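Residents > Shared Kitchen > Minutes > September

Korletey House, kitchen meeting, September

Present: Rosemarie Steinbach (chairing), Timo Reinholz, Henrik Petersen, Kai Albers, and Dénes Vass taking the notes, so please forgive the length of them. Apologies came from the two flats at the top, who were both working, and from Mrs Codmont, who sent a plum cake instead and was thanked very warmly for it.

We began at 7 in the evening, or a little after, once the kettle had boiled and Henrik had found a chair that didn't rock.

Minutes of the last meeting. Read out and agreed, with one correction. It was Kai who mended the larder door and not Timo, and Timo would like it known that he never claimed otherwise. Rosemarie apologised to Kai and said the door has been a pleasure to open ever since.

The kitty. There is 480 in the tin after the summer, which is more than we had feared, given that the tea towels were all replaced in one go. Henrik asked whether some of it might be put towards a proper bread bin, and most of us liked the idea, though we could have gone on a good while about what a proper bread bin is. Kai will look at the shops in Ostitz when he next goes in and report back. Nothing over 40 to be spent without asking.

The fridge. Timo has cleaned it from top to bottom and was given a round of applause. He found two jars of mustard with no name on them and an onion that we shall not dwell on. It was agreed again that anything without a name goes on the lower shelf and is for everybody, and that milk is the exception, as it always has been. Rosemarie will write out a fresh card for the door in large letters, the old one having faded to the point where only she could read it, and she only because she wrote it.

Sauces and the table baskets. This took up the greater part of the evening. Readers of earlier minutes will remember that the sauces used to live on the windowsill, where the sun got at them, and before that in the cupboard over the cooker, where none of the shorter residents could reach. In the spring Henrik brought down some baskets and suggested that whatever is wanted at a meal should go into a basket and be carried to the table together, and then carried back again afterwards. He has been very patient with us while we learned to do it.

Rosemarie said she thought the baskets had made suppers a good deal more cheerful, and that she no longer had to get up four times before she had eaten a single potato. Kai agreed, but felt that too much was being put in at once. His own view is that the ketchup should have a basket to itself, being the thing that is reached for most and the thing most likely to be knocked over when somebody is digging about behind it for the pepper.
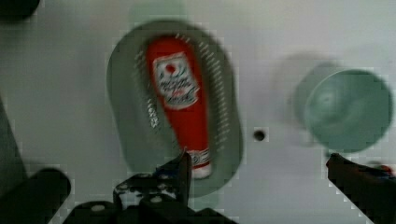 Timo wondered whether the bottle ought to stand up in its basket or lie down. He prefers it lying down, as it doesn't topple when the basket is carried, and he has carried it further than most of us, having the seat by the far window. Henrik was for standing it on its cap so that the last of it comes out without a fight. There was a friendly exchange on this, with some demonstrating. In the end we settled on lying down for carrying, and each person to please themselves at the table, so long as the cap is wiped and closed properly before it goes back. Dénes asked for the words "closed properly" to be minuted, and has now minuted them.

It was also agreed that the baskets should be rinsed once a week. Crumbs do find their way into the slots, and Kai has found that an old toothbrush does the job nicely. He has put one on the hook by the sink — it has blue tape on the handle, and nobody is to use it on their teeth.

Harvest supper. The Bandasar families from next door have very kindly asked whether we would like to join up with them again this year, and of course we would. Last year we were 11 round the one table, which was snug. Rosemarie will ask whether we may borrow their folding table and the long bench. Henrik offered his bean stew, Timo the potatoes, and Kai said he would do sausages if someone else would see to the buns.

Any other business. Henrik has lost a wooden spoon with a burnt handle. It was his mother's and he would dearly like it back. Please look in your drawers.

Rosemarie thanked everybody for coming and we finished the cake. The next meeting will be in the kitchen as usual, at 5 this time, so that Timo can get to choir.

D.V.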